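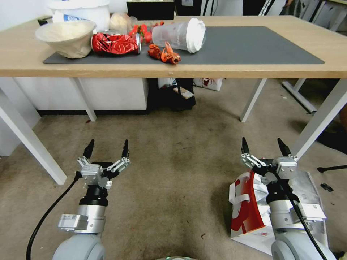
Session 5: What Counts as Packaging?
Materials and Waste, evening section – handout by Mali Penry

Print this page | E-mail this page

Welcome back! Tonight we get to my favorite question in the whole course, which sounds dull and really isn't: when does a thing stop being a product and start being a package? A soda can is easy. You buy the drink, you drink it, the can is left over. But what about a paper bowl? Sold in a stack at the grocery store, it's a product. Filled with chili at a lunch counter, the very same bowl becomes a package, and in many fee systems a different person pays for it.

Keep three terms straight for the reading:

Primary packaging touches the goods (the can, the cup, the candy wrapper).
Secondary packaging groups them for sale, like the cardboard sleeve on a multipack.
Transport packaging moves them around, and shoppers hardly ever see it. Pallet wrap is the classic case!

Why aluminum gets its own hour

Aluminum can be melted and rolled again and again, and making new metal from ore takes far more energy than melting old cans. Paper fibers get shorter each time they go through the pulper, so a mill has to keep adding fresh ones. Mixed items are harder still – a cup of one plastic with a lid of another may need to be split up before either part is worth anything to a buyer.

Case: the Hukari sort

Kazimiera Kwiatkowski ran a hand sort at the Hukari transfer station in March, and her tally sheets are a joy to read. Her crew pulled 2,534 items and found 279 that didn't fit any line on the form. Toys, mostly, plus a lot of garden hose. Work out that share before class, then decide whether you'd add a new line or leave "other" alone. I go back and forth on it every year.

For Monday

Read the Owen chapter on deposits, up to the table on return rates. Write 200 words on one item from your own kitchen trash, and say who you think should pay for it. Bring the item if it's clean!

Share (5) | Comments (0)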